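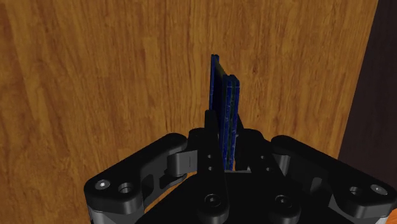

My aunt Guadalupe kept every letter she ever got in a bread tin, and I think about that tin more than I probably should. I still write letters myself (five or so a year, nothing fancy), and my friends tease me, but oh, they do write back!

A phone message gets read in line at the store. A letter waits on the kitchen counter until you've poured your coffee and sat down.

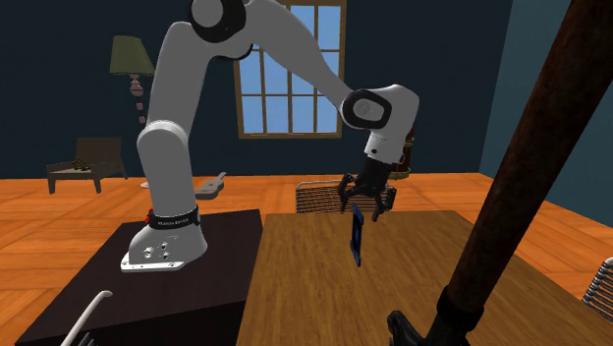
White arm on a dark table.

Chantelle once sent me 11 pages from Janstead, mostly complaints about her landlord, and I've read them every June

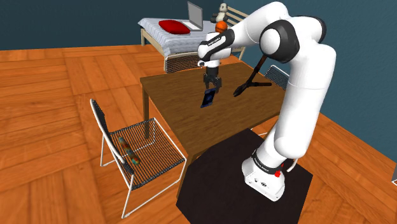

and laughed each time at the part with the radiator. So buy a few stamps, dear reader, and write to somebody who isn't expecting it.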